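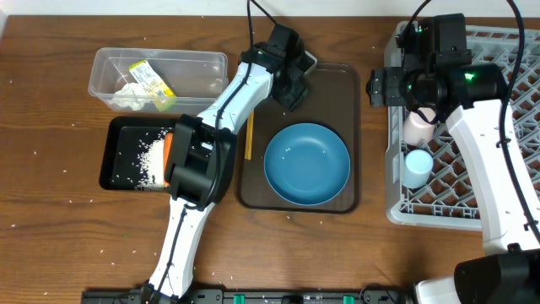 Speaker notes – "Rice Gets Everywhere"
Broltari Home Skills evening, 12 August 2022
Slot 2, after the break. Wait for people to sit down. They won't. Start.

Open with the question: who here has moved rice from one place to another and ended up with all of it in the second place? Pause. If a hand goes up, ask that person to leave (smile).

My own record is 904 grains on one kitchen table. I counted them during a long phone call with Yensuk customer service, so the evening wasn't a total loss.

Main point, say it slowly: dry rice on bare wood is a sweeping job. Wet rice on bare wood is a scraping job. Cooked rice left until morning is part of the table. Deal with it early.

Trays. Put the rice on one with a rim and serve from that. A dark tray shows up every stray grain, good for cleaning and terrible for morale. Plate goes on its own tray, close by. Most spills happen on the trip between the two, so make it a short trip.

Scoop. Fill it halfway. People fill it to the top because they feel watched. Bright colors are easier to find when you've buried one in the pile (tell the Trirkenance picnic story, short version, leave out the dog).

Open box for wrappers and used tissues. Keep it on the table while you work. Yes, it's ugly. So is a wrapper in the rice.

Now the rack, where I lose half the room. 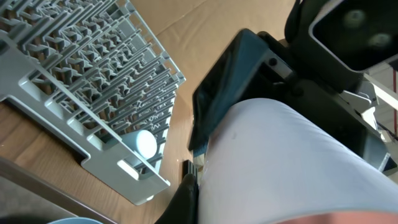 Small things go in the rack last and come out first. Lay a little cylinder between the prongs and it will sit on its side looking perfectly innocent until you want it. Cups too. A cup on its side is a cup that hasn't made up its mind, and it will hold on to a spoonful of water until you pick it up over your socks.

Cardboard under the rack is fine for an evening. Past that you're growing something.

Someone will ask about the Jurix rack liner. I own 2. One is still in the bag. Move on.

If time is short, skip to the sweeping demo – brush toward you, tray held under the table edge, 80 seconds at most. Then questions. Check own sleeves for rice before shaking hands.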